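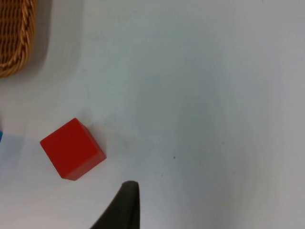 Red cube and wicker basket on the white table.

Sorting sets: storage notes

The Tarkidia play library now issues its sorting sets in baskets in place of lidded boxes. Noltance supplied 24 of them in March. Each is rated for 900 grams, well above the weight of a full set. Labels go on the underside, as adhesive does not hold on weave.
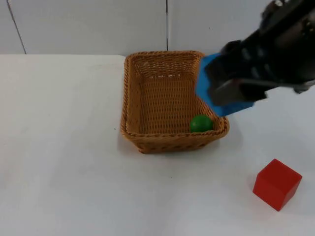
Basket shape affects how quickly a set can be put away. The earlier Ondik boxes had straight walls and a narrow opening, and children under 4 often missed it. A shallow basket with flared sides and a thick rim gives a wider target, and a small item such as the green ball stays in view once it is inside. Loan period remains 20 days. Check the weave for loose strands before returning a set.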